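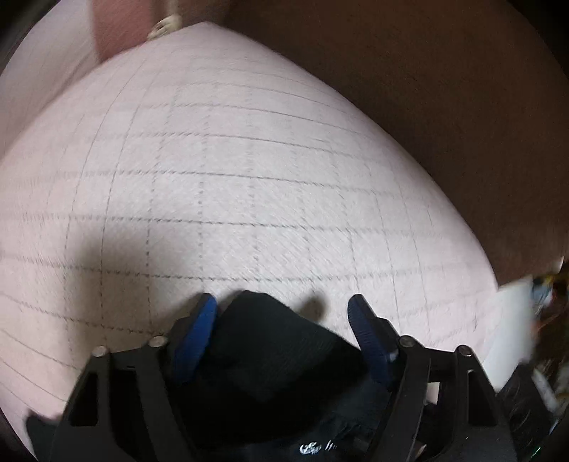 Home Notebooks Recipes Materials Suppliers Contact

Search this notebook Go

September, paste and warping, continued

Started before 8 in the morning. I continue with the question from last time: why do the boards of the Plirkutlow ledgers still bend outward after one week in the press? I wrote then that the paste is too wet. I am less sure of this now.

Paste. I cooked a new portion of wheat starch, one part starch to five parts water, soaked overnight in the small pot. I stirred it all the time and after 15 minutes it became glassy and heavy. I took it from the heat and let it cool with a wet paper directly on the surface, so it did not make a skin. Then I passed it through the horsehair sieve two times. The second time is boring but it makes a real difference, the old batch had small lumps which I could feel under the endpapers with my fingernail.

I thinned one half of it until it drops from the brush slowly, like cream. The other half I left thick. On both jars I wrote what is inside. Please write also on your jars. There was an open one on the shelf with no name and I had to throw it away.

Grain direction. Citlali Villaseñor asked me if I have checked the grain of the new board from Grotov. I was a little offended and then I checked. It runs the short way on the sheet, and the old board runs the long way. So at least a part of my covers was cut with the grain across the spine, and for these no paste in the world will help. I bent every remaining sheet by hand and drew a pencil arrow in the corner. When you cut a sheet, draw the arrow also on the offcut, otherwise the next person must guess.

Tests. I made the boards in pairs, from Grotov board with correct grain:

Pair A, thick paste, lining paper inside, pressed at once.
Pair B, thin paste, the same lining.
Pair C, thick paste, no lining.
Pair D, mix of paste and PVA, lining inside.

All boards got the same cover cloth, pulled from the middle to the sides with the bone folder. I waited 10 minutes between the cloth and the lining. In my notes from the Firnbridge course it is said to put the lining immediately, so maybe this should be a test of its own.
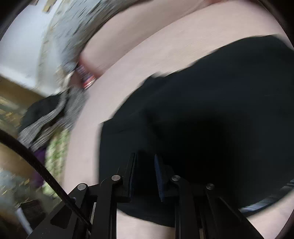 Black cloth on the pale wooden surface.

First look in the afternoon, when the boards were still damp, so it does not count for much. C is pulled strongly toward the cloth side, as everybody would expect. A is almost flat. B is pulled the other way, toward the lining, and this surprised me. I think the thin paste makes the lining paper expand more before it sticks, and then it has more to shrink. D is flat but I do not like the feeling of it, and it cannot be opened again with water. For the ledgers this is a reason against it.

Humidity in the room was 56 percent at lunch. I forgot to write it in the morning.

Muli paper. The sample sheets came, up to 300 grams in weight. The heavy ones are too stiff for endpapers and crack on the fold, also with the grain. The light cream one folds very nicely. I would order this one, but only after somebody tests it with the thin paste for stains. My left corner got a gray spot and I don't know if it was from the paper or from my hands.

To do:
- change the blotters in the press before going home, and again tomorrow
- repeat B with lining put immediately
- ask Grotov if the grain can be printed on the delivery note
- new sieve, the ring of the old one is splitting
- return the brass weights to Citlali

Blotters changed at 5. Pair A still flat.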